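Trokance Forum > Control and Simulation > Wrist view policy stalls above an empty table

ojeda_a
Posted Thursday, 9:14 AM
I have a policy trained on simulated wrist views that hangs at the pre-grasp pose. Setup: two-finger parallel gripper, camera fixed to the hand, Grikska 3 as the simulator, policy running at 17 Hz and the joint controller well above that. Training set is 3642 episodes. On evaluation it approaches fine, opens the gripper, then holds position until the timeout. Out of 741 rollouts, 29 ended this way. The rest either finish or fail in ways I understand.

What I have ruled out: joint limits, self-collision checks, action clipping. The commanded deltas really are near zero. The planner isn't involved at that stage.
Aldana Ojeda

kettlebrook
Posted Thursday, 9:52 AM
Is the target in view when it stalls? If the hand camera can't see the part, a single-frame policy has nothing to servo on. Near-zero output is what you get when the average over all plausible directions cancels out.

ojeda_a
Posted Thursday, 10:05 AM
Not in view in any of the ones I opened. The part is off to one side, past the edge of what the wrist camera covers. The overhead view has it, but I dropped overhead from the observation in January to save bandwidth.

pdx_servo
Posted Thursday, 10:31 AM
Then put it back. You removed the only sensor that covers the table and are now debugging the consequence.

kettlebrook
Posted Thursday, 10:40 AM
I disagree that overhead is required. We run wrist only with a history of past frames and it recovers. The part was visible on the way in, so the information exists. The policy just isn't being given it. An overhead camera also brings its own calibration, and on real hardware that one gets bumped.

pdx_servo
Posted Thursday, 10:58 AM
History works if the part was ever visible. She says it's off to one side. You don't know that it was seen on the approach.

ojeda_a
Posted Thursday, 11:20 AM
Checked. In most of the stalls it was visible early, in a few it never was. So you are both partly right.

Separate question while I have the logs open. The hand camera is rolled relative to the table in a lot of these poses. Does anyone level the image before the encoder?

mossgate
Posted Thursday, 11:47 AM
We tried leveling with the Skullmont preprocessing node. It made things worse. The fingers are fixed in the camera frame, and once you rotate the image they move around with the wrist angle. The encoder then has to relearn where its own hand is. Feed the wrist orientation as a separate input and leave the pixels alone.

pdx_servo
Posted Thursday, 12:03 PM
Agree with mossgate on that. Also check your backgrounds. If every training render has the same flat table and the same flat backdrop, the network can key on the table edge as a position cue. Randomize both.

ojeda_a
Posted Thursday, 1:36 PM
Backdrop is not randomized at all, table color only slightly. Last frame from one of the stalls, straight from the observation buffer:

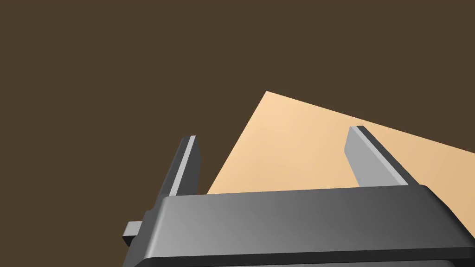
mossgate
Posted Thursday, 1:50 PM
Does adding frame history mean retraining from scratch?

kettlebrook
Posted Thursday, 1:58 PM
You can keep the image encoder weights and retrain only the layers after it. The input width of the first fused layer changes, so that one has to be initialized again. Freeze the encoder at the start, then release it at a lower learning rate.

pdx_servo
Posted Thursday, 2:15 PM
I would still add a fallback outside the network. If the commanded delta stays under a threshold for a set number of ticks, back off along the approach axis and retry. It's a small state machine and it covers the cases where the part was never seen.

kettlebrook
Posted Thursday, 2:22 PM
That hides the failure in your success rate. If you do it, log the retries as their own category.

ojeda_a
Posted Thursday, 2:41 PM
Plan is history first, with the encoder frozen, then the back-off as a separate build so the numbers don't mix. The Acuña scheduler has a free slot tonight. I'll randomize the backdrop in a third run - not in the same one as history.

mossgate
Posted Thursday, 2:49 PM
Keep the evaluation seeds the same across all three or you won't be able to compare the stalls one by one.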